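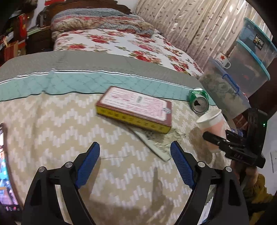

Alvarado, December

# Vakska hand gripper, sold as a pair

The Vakska is a gripper which you hold in your own hand. It has two curved jaws, a handle with a lever, and a camera that looks forward over the jaws. You pick up things with it in the same way a robot arm with this gripper would pick them up, and the recording is saved for later training. We build it in the shared workshop on the upper floor at Kisavik, and we sell it in pairs, one for each hand.

Most of our testing is done at home, on a bed or a kitchen table, with the things that are there. A drink can lying on its side, a paper cup, a book on a zigzag blanket: with these you learn more about the jaws than with test blocks. In the view from one gripper you see how wide the jaws open and where the other one comes in toward the cup. The hand and the sleeve of the person are also in the view, and with this design it can't be avoided completely.

## What is in the kit

- 2 grippers, black, with a blue textured pad on the inner edge of each jaw
- 1 spare set of pads, blue
- 2 cables for charging and data, with right-angle plugs
- 1 small screwdriver for the jaw screws
- 1 printed calibration card
- 1 folded sheet with the wiring drawing

The cameras are already mounted and focused. A memory card isn't included, and we ask you to buy a good one, for we had three cheap cards which stopped in the middle of a recording.

## Measurements

| | |
|---|---|
| Opening between pads, fully open | 80 mm |
| Pad width | 23 mm |
| Lever travel | 25 mm |
| Charging | by cable, through the handle |
| Status light | green when ready |
| Left and right unit | same parts, different label |

The opening is measured at the tips. Nearer to the handle it is less, so a thick object should be taken with the front part of the jaws. A normal drink can goes in without any problem, across its width. A large book goes in only by its spine edge, and you have to lift it a little with the lower jaw first. Sebastián can do it in one movement. I can't.

## Changes from the first version

The first Vakska had flat jaws. They were easy to make but bad on round objects, and a can would roll away as soon as one jaw touched it before the other. The curved jaws come from Perla Bañuelos, who drew them on the back of an invoice from Trerico and then drew them again properly in the evening. With the curve, the object moves to the middle while the jaws are closing.

We also changed the pads. The old ones were gray and smooth, and in the recordings it was difficult to see where the pad ended and the object began. Blue is rare enough on a table or a bed that you find the pad edge quickly, also with poor light. The texture is for the grip. It collects lint from blankets, I have to say. Wipe the pads with a damp cloth and let them dry before you use them again.

The screws are on the face of the black frames, where you reach them with the kit screwdriver without opening anything. On the first version they were behind, and for changing one pad you had to take off the lever.

## Paper cups and other soft things

We receive questions about soft objects more than about anything else. The lever has no motor, so the force is only what your fingers give. For a paper cup you must close slowly and stop when both pads touch. If you press until you feel resistance, as with a can, the cup is already bent.

There is a limiter ring inside the handle which you can turn for this. It has three positions. In the first position the jaws stop before they are fully closed, and it is good for cups and empty packets. In the second they close until the pads meet. The third removes the stop, and you need it only when you change the pads.

Thin flat things are still the weak point. A paper packet that lies flat on a blanket can be pinched by its corner if the corner stands up a little. On a hard table you must push it to the edge first. We tried a small lip at the tip of the jaw, and it did help, but it also caught in knitted fabric, so it isn't on the version that we sell.

## Using both at the same time

Start both recordings before you pick up the grippers, then bring the two tips together once, so that each camera sees the contact. The software uses this moment to line up the two recordings. When you forget it, you can still do the alignment by hand, but it takes patience.

Keep the second gripper in view of the first one when you can. It isn't required, though it helps when you check the recording later and want to know which hand was going for which object.

Some practical points from our own use:

- Put the objects with a little distance between them in your first session. A full bed looks nice but you'll touch three things with one jaw.
- A screen that is switched on in the background is no problem for the tracking. A mirror is a problem.
- Patterned blankets are better than plain white sheets, because the tracking needs something to follow.
- Rest your wrists after 20 minutes. The grippers aren't heavy, but the position is not natural.

## Building it yourself

All drawings for the handle and the jaws are included with the kit, and you may print and change them for your own use. If you have access to a shared workshop, it's a job for two weekends. The lever spring is the only part that we advise to order from us. We tried springs from the hardware store and they were too strong, so that your hand gets tired and the jaws open with a jump.

For the threads, use inserts and put them in with a soldering iron, slowly. Please don't tighten the screws directly into a printed part. The first closing will be good, and after some days the jaw begins to move sideways.

The calibration must be repeated each time you remove the camera. Lay the card on a flat surface, hold the gripper over it with the jaws open, and wait until the light is green again.

## Ordering

We make the pairs in small groups, and when one group is sold the next needs a few weeks. Write to the workshop with your country and the size of your hand, small or large, because the handle exists in two lengths. Single units are possible as replacement for people who already have a pair. Pads can be ordered separately at any time, and we send them in a normal envelope.

Repairs go to Sebastián Aravena at the same address. Please put a note in the box with what happened, also if you dropped it. He will repair it in any case, only it goes faster when he knows where to look.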